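ME 459: Manipulation Lab
Handout 2: Simulated Pick and Place
Instructor: Ritu Jaiswal
Lab engineer: Girish Mathur
Revised December 31, 2022

1. Purpose

Students write a pick-and-place routine for a single arm with a two-finger gripper and run it in simulation. No hardware is used in this handout. The hardware sessions start with Handout 3 and require a passing log from the work below.

Teams are the same as in November. Changes go through Girish Mathur before the first session, and the team name in the repository has to match the name on the sign-up sheet.

2. Setup

Pull the Vundance package from the course server and build it in a clean workspace. The old build folder from Handout 1 will cause a link error; delete it. Launch the table world first, then the controller node. If the controller starts before the world has finished loading, the joint states are published as zeros and the planner will reject every target.

Three views are used in this lab: the wrist view and two room views. All three are saved with each logged run.
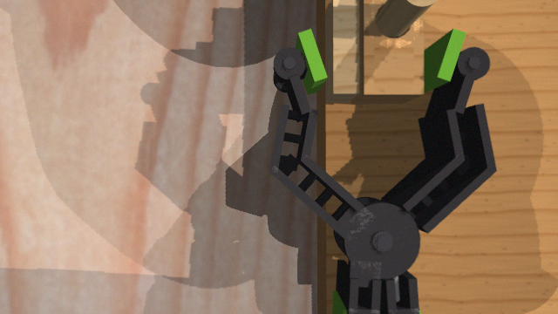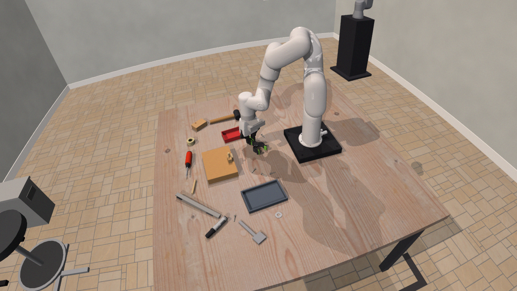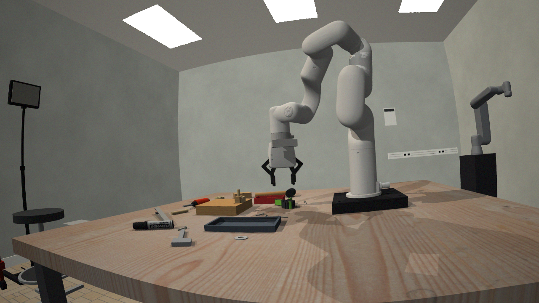 A grasp target in this course is a position, an approach direction and an opening width, all given in the table coordinate system. The planner does not choose any of these for you. Students who worked with the Rirnov planner in ME 450 should note that it filled in the approach direction by default; this one returns an error if the field is blank. Start with a large part standing clear of its neighbors and leave the small hardware for later. The screws and the washer lie nearly flush with the wood, and a target placed at table height will put the fingertips into the surface. For flat parts, set the target height from the part's top face and subtract half its thickness. The shallow gray tray has a raised rim, so any place motion into it needs a waypoint above the rim before the descent. The green pads in the wrist view are the contact surfaces. Width is measured between the pads, and the knuckle joints must not be used as the reference.

3. Procedure

3.1 Read the object poses from the world file. Copy them into your configuration; do not type them by hand.

3.2 Write the approach. The pre-grasp pose sits 50 mm back from the grasp pose along the approach direction. Motion between the two is straight-line only.

3.3 Close the gripper under force control. Position control is allowed for the first trial but will not be accepted in the log.

3.4 Lift, transfer and place. Check the elbow during the transfer. The solver can return two solutions for the same wrist pose, and switching between them in mid-motion produces a large swing of the upper links. Seed the solver with the current joint values to keep it on one branch.

3.5 Return to the home pose and save the log. Each team submits 14 runs, failed runs included.

4. Shadows and the color threshold

The optional part of the lab asks for a color-based detector on the wrist view. A fixed brightness threshold will pick up the arm's own shadow on the table. Work in hue and saturation, and mask the gripper using the current joint state. Girish Mathur has posted a mask script in the Mittal folder. It assumes the fingers are fully open and has to be edited for any other width.

5. Report

Two pages, one report per team. Include:

- the target table, with units
- success or failure for each run, and the stage at which a failed run stopped
- one joint plot from a transfer motion
- the commit number of the code that produced the log

Describe failures by stage (approach, close, lift, transfer, place). "The robot missed" is not a stage. If a part slipped after the lift, report the commanded force and the measured width at the time of the slip.

6. Grading

Code and log count for most of the grade, the report for the rest. Reports submitted without a commit number are returned ungraded. Late work follows the policy in Handout 1.

Reading for the next session: Gadlow course notes, the chapter on contact models, up to the friction cone problems. Bring the solved problems on paper.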